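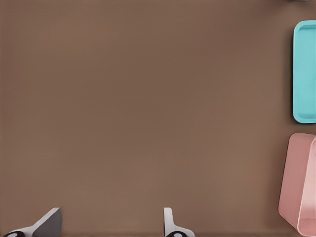
*Braune Tischplatte von oben, rechts zwei farbige Behälter (Rendering).*

## Ein Tagungspapier auf Tragfähigkeit prüfen

Begutachtet heißt nicht richtig. Wer ein Resultat aus einem Logik-Tagungsband weiterverwenden will, sollte den Beweis selbst nachgehen, auch wenn im Vorwort von strenger Auswahl die Rede ist. So gehe ich vor:

1. **Satz abschreiben.** Von Hand, mit allen Quantoren. Steht irgendwo »für hinreichend große n«, die Schranke suchen. Im Prarari-Band fand ich sie erst auf Seite 172, in einer Fußnote.
2. **Definitionen zurückverfolgen.** »Wie üblich« ist keine Definition. Bei Modallogiken klären, ob die Rahmen reflexiv sein müssen.
3. **Kleine Modelle durchrechnen.** Bis zur Größe 6 geht das meist noch auf Papier. Danach nehme ich Plendinus mit einem Limit von 1000 Schritten pro Instanz:

 `plendinus --max-steps 1000 satz.pl`

 Meldet das Werkzeug kein Gegenmodell, ist damit wenig gesagt. Ein Abbruch am Limit sieht in der Ausgabe fast genauso aus, also das Protokoll lesen.
4. **»Offensichtlich« markieren.** Jede solche Stelle ausschreiben. Dauert das länger als eine Seite, war sie es wohl nicht.
5. **Langfassung besorgen.** Der Anhang fehlt im Band oft. Die Zavcombe-Liste führt 253 Einträge mit Verweis auf Berichte, etliche Links sind tot. Den Rüegg-Index halte ich für zuverlässiger, er wurde aber seit Februar nicht mehr ergänzt.

Ob eine Zeitschriftenfassung mehr taugt, ist Ansichtssache. Manchmal ist nur die Einleitung gewachsen. Lemmata vergleichen, Nummerierung notieren und beim Zitieren angeben, welche Fassung man gelesen hat.

Stand: 9. August 2018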